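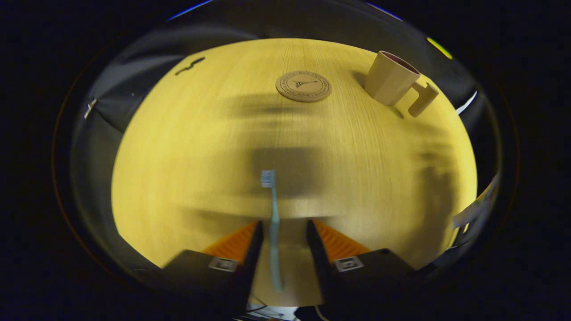 Gripper Comparison Moves to Household Items

The Gamarcombe Center for Applied Automation has completed the first stage of its comparison of finger pads for hand-held grippers. The second stage, which uses common household items, is now under way at the Tistlow laboratory and will continue into April.

The comparison was requested by member workshops that collect demonstrations with hand-held tools and later run the same fingers on an arm. Several members reported that a pad chosen for boxes and cans gave poor results with thin or smooth objects. The Center agreed to test two pad designs under the same conditions and to publish the results to all members.

Both designs are fitted to the same two-finger body with a wide-angle camera looking down between the fingers. The Dahlgren pad has a smooth face and a soft backing. The Lorkero pad is ribbed, with the ridges set on a diagonal, and is somewhat firmer. Each pad is held to the finger by two screws, and a change of pads takes a few minutes. Square markers on the fingers allow the software to read the gripper opening from the camera view, so no separate sensor is needed for that purpose.

Results of the First Stage

The first stage consisted of 1,000 grasps, divided equally between the two designs, on blocks, tubes and small cartons. A grasp was recorded as a slip if the object moved in the fingers by more than the width of one ridge during the lift. The Dahlgren pad recorded 182 slips and the Lorkero pad recorded 134. Most of the difference came from the narrow tubes. On cartons the two designs performed at nearly the same level, and operators preferred the Dahlgren pad for its lighter squeeze.

Members should read these figures with some care. All grasps were made by trained operators, who tend to correct a poor approach before the fingers close. The results on an arm may be less favorable for both designs.

Items in the Second Stage

The item list for the second stage includes toothbrushes, mugs, coasters, spoons and folded cloths. The toothbrush was placed first on the list. Its handle is slim, it offers little surface to the pads, and it must be held upright with the bristles clear of the fingers before it can be placed in a mug. A small turn of the handle at the moment of closing is enough to spoil the placement.

Translucent items have been included on purpose. The camera must find the edges of an object against a wood surface, often with the shadow of the gripper lying across it, and pale plastic is a fair test of that ability. Lighting will be kept as it is during normal work — no extra lamps will be added for the trials.

A total of 338 trials is planned for this stage. Operators will change pads at the end of each session, and the camera will be calibrated again after every change. The controller settings from the first stage will be used without revision.

Notes for Members

Members who wish to propose an item may send it to the Tistlow laboratory with a short note on how it is normally picked up and set down. Items should weigh no more than a full mug and should have no sharp edges. Proposed items will be returned at the end of the stage.

Recordings from the first stage are available on request. Requests received after Wednesday, March 8, 2023, will be filled together with the second-stage recordings.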